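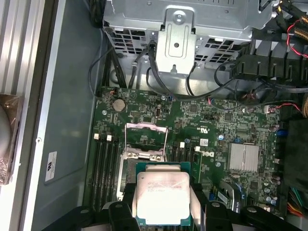

Blog > Home and garden > Allotment

Last updated 30 August 2020

6 minute read

I took on plot seven at Esthorpe in December, when it was mostly couch grass and somebody's old carpet. The rent was low and the waiting list had gone quiet, so I signed the form and bought a fork.

The carpet came first. It had been laid face down to stop the weeds and the weeds had grown straight through it. Wet carpet is very heavy. I cut it into strips with a hooked knife and took it to the tip over several trips, lining the boot with old compost bags. If you are thinking of putting carpet on a plot, please use cardboard.

After that I dug. I know plenty of people don't dig any more, and I might not next year, but couch grass has to come out somehow. I did a strip at a time, shook the soil off the roots and left them in a heap on the path to dry out. By spring I had cleared a bit more than half. The rest stayed under a black sheet weighed down with bricks and is still there.

My neighbour on the next plot, Sugeng Pasaribu, gave me his spare broad bean seed and told me to sow it closer than the packet said. I did one row his way and one row by the packet. His row stood up better in the wind. The beans tasted the same.

Potatoes did well. I grew Charlotte and a maincrop whose label I lost. Blight got into the maincrop in August, so I cut the tops off and left the tubers in the ground for a couple of weeks before lifting them. Most were fine. The ones with brown patches went in the bin and not on the compost heap.
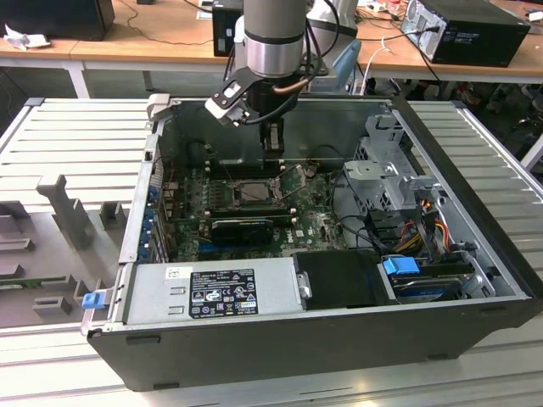
Onions were a disappointment. I planted sets, and a lot of them bolted after the cold spell. They can still be eaten but they won't keep, so we have had a great deal of onion soup. Next year I'll try heat-treated sets, which cost more.

Courgettes need no advice from me. I had three plants and should have had one.

The water is the main drawback at Esthorpe. There is one tap, down by the gate, and my plot is at the far end. I bought a second-hand water butt and set it up beside the shed to catch the run-off. The shed roof is small but it filled quicker than I expected. The fitting leaked until I took it apart and put the washer on the inside, where it should have been to begin with.

I also spent too long trying to fix the shed door. The bottom hinge had rusted through and the screws only turned round in the wood. In the end I moved both hinges up by a hand's width into sound timber and filled the old holes. It shuts now, with a push.

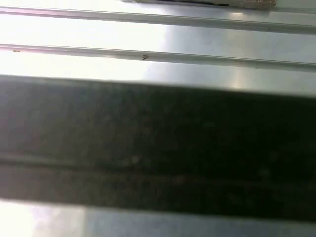 What I'm doing this autumn

Garlic goes in first, on the strip where the potatoes were. I'll sow field beans on whatever is bare and dig them in before they flower. The rhubarb crown I was given is still in its pot and needs a permanent place, probably the damp corner by the hedge.

I want to lift the black sheet and see what is left under it. If the couch has died back I'll spread manure and put squash there in the spring. If it hasn't, the sheet goes back on for another winter.

Genji Sasaki has offered me some raspberry canes from the plot by the gate. They are an autumn fruiting sort, so they get cut to the ground each year, which suits me. They'll want posts and wire before they get tall. I have the posts and still need to buy the wire.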